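# Six months with the Zurkstead low cabinet

I bought the Zurkstead in October, mostly out of frustration. Our old sideboard had one deep cupboard, and everything we owned that was flat went in there to die: placemats, board games, the good tablecloth, two extension cords. I wanted drawers, lots of them, and I wanted a top I could put things down on without hunting for a coaster. I have ended up loving this thing far more than anyone should love a cabinet!

It arrived in two boxes. The instructions are short and the drawings are big, and the screws come in little bags that match the steps. I did the whole build alone on a Sunday with a podcast going, and the only part where I wished for a second person was tipping it upright at the end (I used a folded blanket and bad language). The back panel slides into a groove, so there are no tiny nails to bend. Whoever thought of that, thank you.

The drawers are the best part. They run smoothly all the way out, so you can see what's at the back, and they close with a soft push. I've had the bottom one stuffed with 24 dinner plates since New Year's and it still glides like it's empty. My brother-in-law has the Plurkaria version, which looks almost the same in the store, and his bottom drawer drags if you put so much as a waffle iron in it. He's jealous. I've been very mature about this.

Now the top. I was nervous about a dark finish because I've owned dark furniture before and spent years chasing dust around it. This one is easier than I expected. A damp cloth takes care of most of it, and the color is soft enough that fingerprints don't jump out at you. It does show flour, so if you bake nearby — and I do, badly — keep that cloth handy. The edges are square and clean, with a crispness I like, though I'd think twice if you have a toddler at forehead height. 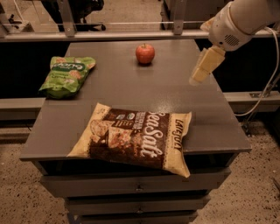
**Alfredo Ocampo**
Home and storage reviewer

I keep apples and chips on mine most days, and it has become the spot where the groceries land before anyone gets around to putting them away. Sea salt chips rarely make it to the pantry at all.

A few complaints, to be fair. The drawer pulls come in one style only, and I swapped mine for a set from Lornis that feels nicer in the hand. The feet don't adjust, so on our sloping dining room floor I had to slip a bit of cork under one corner. And it's heavy! The box says two people for a reason, and my friend Bienvenido Maglaya reminded me of that all the way up the stairs.

I also tried Zurkstead's smaller model, the Sebastian, in the hallway for a week. Nice piece, same smooth drawers, but too shallow for anything bigger than mail and gloves. It went to my sister, who has it next to her bed and is very happy with it.

Would I buy the big one again? Yes, tomorrow. I'm already measuring the wall in the spare room, where there's a gap 30 inches wide that is currently doing nothing.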